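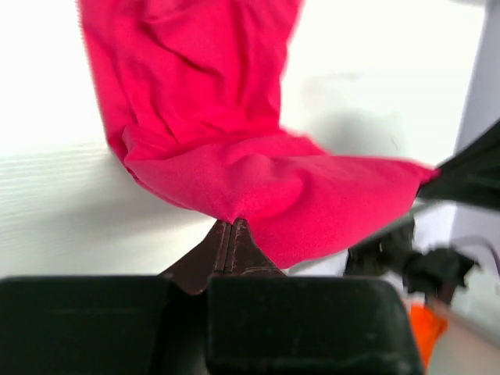 Zofia Krajewska wrote to the office after the October session to ask why a town library should be lending tablecloths at all, when the money could go to books. Her letter was a fair one, and I have been asked to answer it before turning to the rest of the program.

Speaker notes: Lending Household Linens Through the Nultstead Library
1/29/17, by Oliwia Zieliński
4 min read

Opening. Thank the Sesstead branch for the use of the hall. Mention that the written policy is on the side table and that questions will be taken at the end.

On the letter. The linen collection does not draw on the book budget. It was started with a gift from the Wróbel estate, and the terms of that gift limit its use to "articles for the table and the home." The board took legal advice on the wording and was told that it could not be stretched to cover print materials. Ms. Krajewska has been sent a copy of the terms.

What we hold. The collection has 200 pieces: tablecloths, runners, napkins in sets, and a small number of bed covers kept for exhibition and not lent. Most of the pieces are plain cotton. Families borrow them for christenings, funeral lunches, graduations, and the harvest supper at Prircombe, where the long tables have always been a difficulty.

(Pause here. Ask who has borrowed from the collection. Do not call on anyone by name.)

How lending works. Any adult cardholder may borrow up to 8 pieces at one time. The loan period is two weeks and may be renewed once if no other household is waiting. Reservations for December open on the first working day of the fall term. Staff cannot hold pieces by telephone. A deposit is not charged, and the board does not intend to bring one in.

Washing. This is the part of the policy that draws the most comment. Borrowers are asked to return linens unwashed. Home washing was permitted in the early period, and the results were uneven. Several white cloths came back gray, and one set of napkins had been starched so heavily that it could not be folded. The laundry contract now covers all returns. Wax should be left alone. Wine should be blotted with a dry towel and reported on the return slip.

Repairs. Dušan Petek has led the mending table since it was set up. Small holes are darned, and worn hems are turned and sewn again. A cloth that can no longer serve at full size is cut down for napkins or for the children's craft room. Read the following from his report:

"Most of the damage we see is at the fold. People put the cloth away on the same crease every time, and the threads give out there first. If borrowers would roll the larger cloths on a tube, we would have much less to do."

Tubes are available at the desk at no charge. They should come back with the cloth.

Records. Loan number 2161 was entered in the register shortly before the year closed. The register is still kept by hand. Rania Kabbaj has proposed moving it into the main catalog so that borrowers can see sizes and dates from home. The board supports this in principle and will receive a costed plan in the spring. Until then, please measure your table before coming in, and include the drop on each side. Staff will gladly lend a tape.

Matters not yet settled.

Whether organizations may borrow on the same terms as households. At present they may not, though exceptions have been granted.

Whether the Sesstead branch should hold its own shelf. Dariusz Krawczyk has argued for it on grounds of distance, and his paper is attached to the policy. The difficulty is storage, as the room proposed is damp for part of the year.

Whether gifts of family linen should be accepted. The office receives such offers often. Staff have been instructed to thank the donor and take down the details, but to accept nothing until a statement on gifts has been adopted.

If time allows, read the paragraph on the Prircombe supper from the annual report, page two. Otherwise go directly to questions. Comments on the draft policy may be left in writing at either desk.

Contact the Library Office | © Nultstead Library | Back to top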